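Asunto: Re: [papeleria-barrio] Estanterías de cuadernos: ¿tumbados o de pie?

Hola a todas y a todos:

Perdonad que conteste con retraso, que en la tienda de Clerham andamos con la campaña encima y el correo lo leo a ratos, casi siempre con el café de media tarde. En el mensaje anterior se preguntaba:

> Buenas. En Flultanville hemos recibido 510 cuadernos de golpe y
> no sabemos cómo colocarlos. De pie se nos abren en abanico y se
> van resbalando hacia el borde; tumbados aguantan mejor, pero la
> gente tira del de abajo y se viene todo. Además nos mezclan los
> colores en cuanto nos damos la vuelta. ¿Cómo lo hacéis vosotros?
> ¿Merece la pena comprar separadores?

Pues mirad, os entiendo perfectamente, porque llevo años peleándome con lo mismo y todavía hay tardes en que miro el pasillo y me dan ganas de irme a casa. El cuaderno de tapa blanda es muy agradecido para vender y muy desagradecido para ordenar – no tiene cuerpo, se dobla con nada y en cuanto falta uno los vecinos se tumban encima del hueco.

Lo primero que os diría es que no intentéis arreglarlo empujando la fila hacia el fondo. Yo lo hacía al principio, y a los diez minutos estaba igual, con las tapas más dobladas que antes. Hay que sacarlos, aunque dé pereza. Yo voy cogiendo los azules y blancos con las dos manos, de pocos en pocos, y los paso a una mesa auxiliar para cuadrarlos con calma.

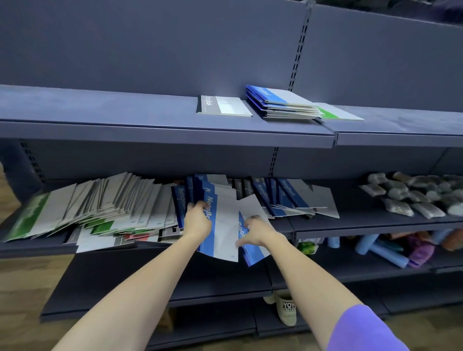
1. Vaciar y separar por color

Empezad por la balda que peor esté, que en mi caso siempre es la de abajo. Haced montones según la franja de la tapa: azules, grises, verdes y, aparte, los rojos o anaranjados que aparezcan perdidos entre los demás. Golpead cada montón suavemente por el canto contra la mesa, como quien cuadra una baraja, y retirad los que tengan la esquina doblada. Yo esos los dejo una noche bajo peso y muchos vuelven a quedar presentables.

2. Tumbados arriba, de pie abajo

En la balda de arriba los pongo tumbados, en pilas de 30 como mucho y con el lomo hacia el cliente. En la de abajo los pongo de pie, pero bien apretados y con un separador cada poco. Los que uso son unos Bautista de chapa que compré en abril y estoy contenta con ellos, aunque si tenéis sujetalibros viejos en el almacén os harán el mismo servicio.

3. No sacarlo todo

Con 510 yo no llenaría la estantería. El año pasado contamos 1757 en el inventario y tenía la manía de exponer cuantos más mejor, y era un desastre. Ahora saco 83 por módulo, el resto espera en cajas y repongo al abrir y a media tarde. Parece poco, ya lo sé, pero se ve mejor y se vende casi lo mismo.

De los organizadores Hover no os puedo hablar porque no los he probado. Si alguien de la lista los tiene, que cuente si sujetan bien el formato grande, que me interesa también a mí.

Un abrazo grande y mucho ánimo con esas cajas,

la de la papelería de Clerham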